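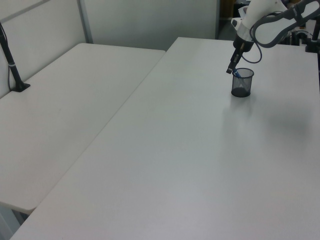

The case against another temporary pavilion

Inesley is to get a pavilion. It will stand on the old bus turning circle from May, it will be made of curved timber ribs, and according to the press pack it will "invite the town to pause". I have lived near the turning circle for a long time and people pause there already, mostly for the 490.

The designers are Clakuno, a young practice with a good eye and a very good photographer. I have no quarrel with their talent. Their covered market stairs at Nestwood are a pleasure to climb, and the handrail alone is worth the trip. My quarrel is with the brief, which asks for a building that does nothing in particular for 105 days and then goes away.

We are told that temporary structures let architects try things out. I used to repeat this myself. But what was tried out in the last one? Priit Paju's brick spiral, put up on the same spot, was described as research into dry-laid walls. I asked at the time where the findings would be published and was sent a link to the opening night pictures. The bricks were meant to go into a new boundary wall for the school. The school has a fence.

Then there is the matter of reuse, which now appears in every such proposal as a single confident paragraph. The ribs of the new pavilion will be "offered to local groups". Each is curved to its own radius and nearly the height of a house. I would like to meet the allotment society that has been waiting for one. A straight beam can become a shelf, a shed or another beam. A bent one cut to a unique profile can become firewood, and given the glue in it I would not burn it indoors.

Gediminas Kļaviņa, who curates the programme, argued at the public meeting that a town should be allowed something useless now and then. It was the best point made all evening and it got a laugh. I half agree with him. Bandstands are close to useless and I would defend every one of them. But a bandstand stays put long enough for people to find a use for it, to kiss under it and complain about its paint. A structure that is gone by the end of summer never gets that far. It is looked at, photographed and dismantled while the grass underneath is still yellow.

Compare the shelter at Vaher, which cost less and won nothing. It has a roof, a bench along three sides and a gutter that works. The architect spent her money on a deep overhang on the windward side, so you can sit there in rain with your shopping. It has been up for years. Some of the boards have been replaced, badly, and it looks all the better for having been mended.

The meeting drew 300 people, a fair crowd for Inesley, and the questions I heard were about toilets, shade and whether the bus would still be able to turn. The answer to the last was that discussions were continuing. I shall go to the opening, and I expect I will admire the joints. I will also be looking for somewhere to sit down, and the drawings do not show a bench.

Related
Nestwood market stairs: a second visit
Who pays for the brick spiral?
Small shelters worth a detour
Letters: the trouble with timber

Contact the editors | © 2026 | Back to top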